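How to Sort a Box of Old Wire and Cable

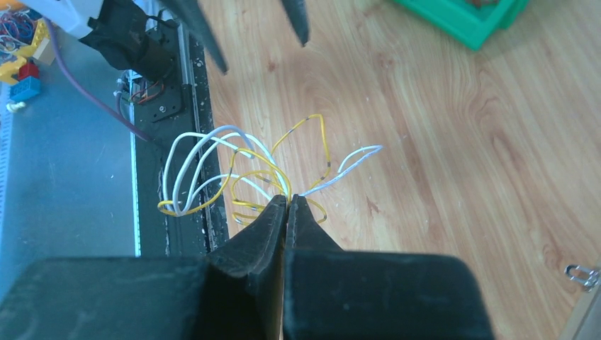

Issue 442, p. 3

Print this page | E-mail this page

Everybody has the box. Mine came with me from Braddale and sat in the closet until April. Two evenings to clear it, less if you're ruthless.

What you need: a clear table, masking tape, a marker, twist ties, four shoe boxes. Side cutters too.

1. Dump it all out. Don't start untangling yet.

2. Pull anything with a plug on both ends. Test it now or toss it. Don't put it back "for later" – later is how you got the box.

3. Loose hookup wire next. Find a free end and work it back thru the knot. Never yank. Pulling tightens everything and kinks the thin stuff. Yellow and white tangled together, take out one color first, then the other.

4. Bits shorter than your hand go in the scrap pile. Exception: solid core, good for breadboard jumpers.

5. Coil the rest around four fingers. Twist tie in the middle, not too tight. Tape flag on the end with gauge and lenght.

6. Box by type. Stranded, solid, power cords, data. Label the short side of the box, so you can read it on the shelf.

Cracked or sticky insulation – scrap. No saving it with tape.

Power cords: read the rating on the plug. If you cant read it, don't keep it.

Scrap copper: Meradov takes it by weight, bare or insulated, but keep the two apart. They close at 4:30. Chege only wants bare.

Need new twist ties? The Zotport bag of 2,000 will outlive you. Skip the 3,000, same ties but thinner.

Last updated: April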